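How Do Esports Teams Work?

Lots of people play video games for fun. A small number of people play them as a job. When players compete in front of a crowd for prizes, it is called esports, which is short for "electronic sports."

Esports teams work a lot like soccer or basketball teams. They have players, coaches, practice times and matches. They even have fans who wear the team shirt.

Who is on the team?

The number of players depends on the game. In many shooting games, five players are on each side. In some racing and soccer games, one player competes alone.

Each player has a role. One may be very good at aiming. Another may be the one who watches the map and tells everyone where to go. That person is often called the in-game leader. A good leader talks clearly and stays calm when the team is losing.

Most teams have a coach too. The coach watches old matches, finds mistakes and plans what to try next time. In some games the coach can talk to the players only during breaks.

What is practice like?

Sérgio Macedo coaches a youth team called Somlow. His players are 13 and older, and they meet after school. First they warm up alone. Then they play a practice match against another team. A practice match is called a scrim.

After the scrim, the team watches a recording of it. They stop it whenever something went wrong and talk about what each person saw. Macedo says this part can take longer than the match did.

Players also need breaks. Sitting still for a long time can make your back, wrists and eyes sore. Somlow players get up and stretch every 40 minutes. They eat a snack and drink water before the second half of practice.

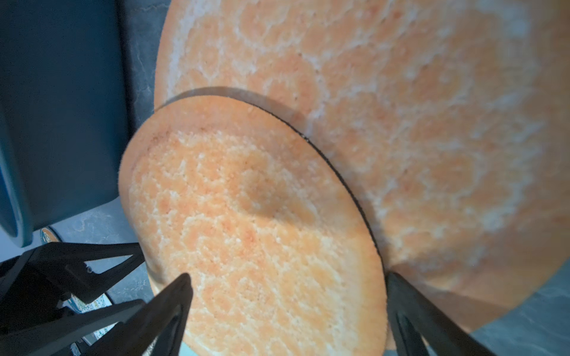 Round orange sponge cake layers.

What happens at a tournament?

A tournament is a contest with many teams. Some are played online, with every team at home. Others are held in a big room with a stage. The Bisside Cup is one of these. There are seats for 700 people, and the games are shown on a large screen so everyone can follow.

People called casters describe the match out loud, just like announcers at a ball game. Referees check the computers and make sure everyone follows the rules.

In many tournaments, two teams play a "best of three." That means the first team to win two games wins the match.

What if someone cheats?

Cheating is taken seriously. Some people use programs that let them see through walls or aim for them. A player who gets caught can be banned, so they are not allowed to play in tournaments. A ban can last months or years, and some last forever.

Can players change teams?

Yes. Older players sign a contract, a written promise to play for one team for a certain time. When it ends, they can sign again or move. Some players even switch to a different game and have to learn new maps and new rules.

Words to know

Caster: a person who describes a match for the audience
Scrim: a practice match
Ban: a rule that stops someone from playing
Contract: a written agreement

Page updated February 20, 2020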